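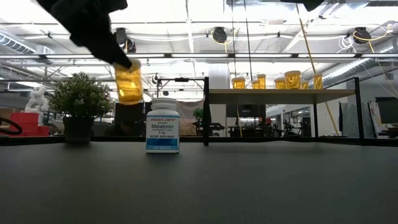
Haverford Product Review Office

Review: Ovelon Prulon Locking Medicine Cabinet

The Prulon is a wall-mounted steel medicine cabinet with a keyed lock, sold by Ovelon for home use and for small workplaces. The list price is $190, and the price includes mounting hardware and two keys. This office evaluated the cabinet in a staff washroom at our Vunley building, where it replaced an older mirrored cabinet that did not lock. The evaluation began in January and lasted four months.

Readers should note that the Prulon comes in one size and one color, a flat white. A left-hinged version is not offered. Households that need the door to open toward a wall on the right should measure before ordering, as the door must swing past the square position before the shelves can be lifted out.

Unpacking and Contents

The cabinet arrived in a single carton with foam corners and a cardboard sleeve over the door. No dents or scratches were found. The shelves were packed flat behind the body, with the screws and wall anchors in a sealed bag. The printed instructions are brief, and the drawings are large enough to follow without difficulty. One drawing shows the upper bracket with its hooks facing down. The hooks must face up. Ovelon should correct this in the next printing.

Installation

Two people are needed to hang the cabinet. One person can fasten the bracket to the wall, but the body is deep and awkward to hold level while the lower screws are started. Our installation took 40 minutes, including the time spent locating studs. Where no studs are available, the supplied anchors may be used in drywall. We did not test them in plaster or tile.

A small level is not included and will be needed. The bracket slots allow some adjustment from side to side but almost none up and down, so the holes should be marked with care. We also recommend placing the cabinet well away from the shower. Many medicines should be kept in a cool, dry place, and a bathroom is often neither. A hallway or bedroom wall will serve better in most homes, and the plain front of the Prulon does not look out of place there.

Shelves and Capacity

There are 3 shelves, each resting on metal pins that can be moved to new positions. The shelves are steel with a raised front lip. The lip is one of the better features of the cabinet. On the older unit, small containers near the front tended to fall when the door was pulled open quickly, and this did not happen with the Prulon at any point in the trial.

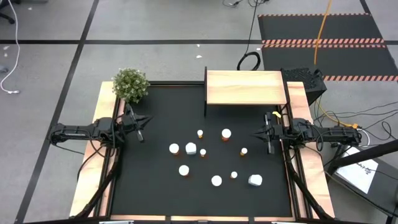

The pins themselves are less satisfactory. They fit loosely on the left side of our unit, and one dropped into the bottom of the cabinet each time the middle shelf was moved. Once the shelf was loaded, the pin stayed in place. Users who do not plan to change the layout often will find this a minor matter.

The interior is deep enough for two rows of ordinary prescription containers, with larger supplement bottles standing in a single row behind them. The lowest space, with the shelf set at its highest position, takes a thermometer case, a box of bandages, and a bottle of rubbing alcohol. Tall liquid bottles must lie down or be kept elsewhere. The inside of the door is bare. A rack or a clip for a dosing schedule would have made good use of the space, and competing cabinets at this price often provide one.

We suggest assigning one shelf to each member of the household, with items shared by all on the bottom. Expired products should be removed when the cabinet is first filled. Moving to a new cabinet is a convenient time to check every label, and our own staff discarded several items in the process.

Lock and Door

The lock is a simple cam type and turned smoothly throughout the trial. The door does not lock on closing. The key must be turned each time, and we found the cabinet closed but unlocked on a number of occasions. This is a matter of habit, but a buyer whose main concern is a young child in the home should take it seriously. A self-locking latch would be a better choice for that household.

The keys are small and carry a stamped code. Replacements can be ordered from Ovelon by code, and the request form asks for proof of purchase, so the receipt should be kept. We ordered one spare without trouble. It worked in the lock at the first attempt.

The door closes against a thin rubber strip, which quiets it considerably. Toward the end of the trial the strip had begun to lift at the lower corner. We pressed it back into place and it has held since.
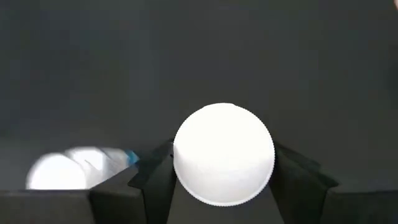

Cleaning and Care

The painted finish wipes clean with a damp cloth and mild soap. A spill of cough syrup on the middle shelf was left overnight and came off without a stain. Abrasive powders should not be used, according to the instructions, and we did not test them. The seam along the back of the cabinet collects dust and is hard to reach with the shelves in place. Removing the lowest shelf solves the problem, provided the loose pin is watched.

No rust was seen on the body. A faint orange mark appeared on one of the mounting screws, which we replaced with a stainless screw from our own supply.

Warranty and Service

Ovelon covers the body and the lock against defects. The finish is not covered. We wrote to the company regarding the loose pins and received a courteous reply, along with a replacement set. The new pins fit somewhat more tightly than the originals.

Recommendation

The Prulon is recommended for adult households and small offices that want to keep medicines in one place under lock. It is sturdy, quiet, and easy to clean. It is not recommended where young children are present, for the reason given under Lock and Door. Buyers who can wait may wish to ask Ovelon whether a door rack is planned for the cabinet.

Rating: 4 out of 5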